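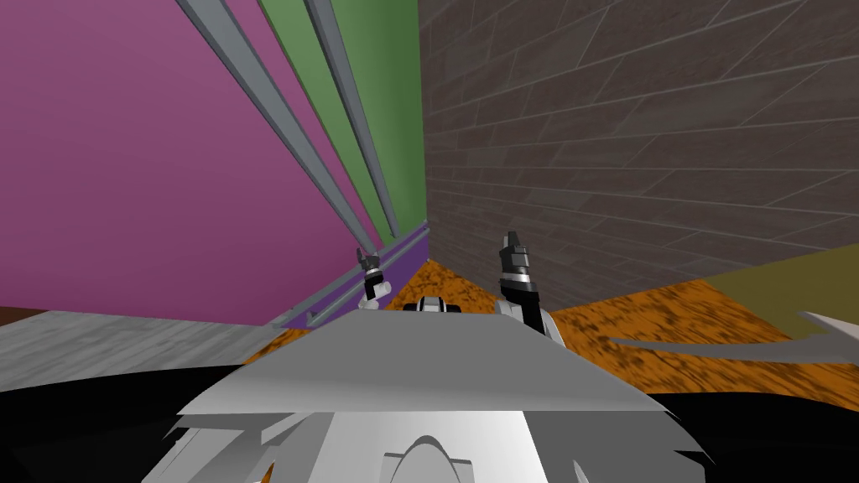
I have read 57 science fiction novels in the past year (I keep a list, I'm that kind of person), and I'd like to make a case for the ones where hardly anything explodes.

Don't get me wrong, I love a good space battle. I grew up on them! But somewhere in the middle of Drokesow, a 433-page doorstop about a fleet war, I noticed that the only chapter I'd gone back to reread was the one where two engineers argue over a broken water heater. It runs for 8 pages. I couldn't tell you who won the war, but I could tell you which of those engineers left the wrench in the wrong drawer, and what it cost their friendship.

I think a lot of writers are scared of chapters like that. They've been told to raise the stakes, so they raise them, and then raise them again, until a whole galaxy is on the line by chapter three and I'm wondering what's for dinner. A galaxy is hard to care about. A water heater I can manage. 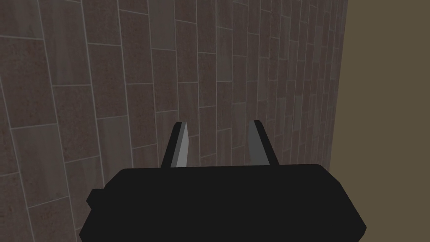 The book that really turned me was Flevar, a slim little thing about a housekeeping machine on a mining colony. The first time I tried it I gave up, and I blame the blurb, which promised "a thrilling uprising." There is no uprising. There's a machine, a family, and a great many meals. What got me on the second try was how physical it all is. The author never lets you forget that this character does everything with two black fingers and the gap between them, and that a cup or a sleeping child's blanket is a different problem every time. I cared more about one egg in that book than I have about most fictional planets. And yes, I cried, on a bus, at seven in the morning.

My book club didn't agree, by the way. Half of them thought it was dull, and one member said she'd kept waiting for the story to start. Fair enough! I felt the same about Curnodo, which everybody else adored, and which has 73 named characters and a glossary. If I need a glossary to follow a breakfast conversation, I'm going to put the book down and have breakfast.

But I do think "dull" is often our word for "I was reading too fast." We've been trained by movies and by all those first-page-hook workshops to skim along until something goes bang. A quiet book can't survive that kind of reading. You have to slow down and let the author fuss over the furniture a bit, and the fussing is where you find out who lives there. I'd trade any amount of invented history for one good paragraph about how people wash their dishes in low gravity.

So my plea to publishers is pretty small. Stop putting exploding ships on the covers of gentle books. The people who want explosions end up annoyed, and the people like me walk right past the shelf. I nearly missed Hailu altogether for that reason, and it's a novel about a ferry schedule, for heaven's sake. A lovely one, too.
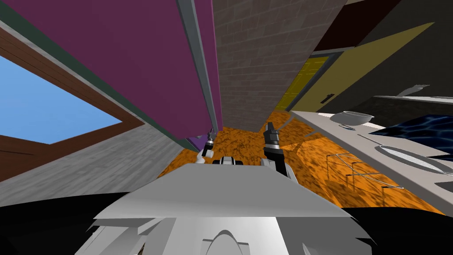

Where I'd start

If you're curious, try Hailu first. It's short, it's funny, and the ferry does get somewhere eventually. Then read Flevar, but skip the blurb. Save Drokesow for a long vacation, and when you get to the water heater, please write and tell me whose side you're on.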